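Home | Issues | Authors | Search
2 min read

4.2 Pegs and reach

Claims that an angled rack keeps a work surface clear are repeated often and tested rarely. The Hullow survey covered 40 rooms and never recorded which way the pegs pointed.
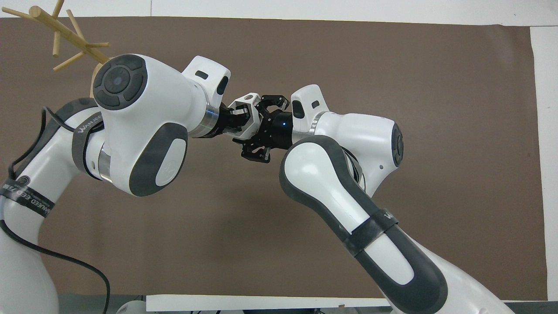

Ekaette Okoro

Figure 8. Light wooden peg rack at one corner of a brown work surface.

The pegs in Figure 8 branch from a thick round pole at differing angles, one hanging straight down. Whether such a spread helps anyone put things away is doubtful. Mrema assumes it does; I found no data behind the assumption.

Contact | Copyright | Back to top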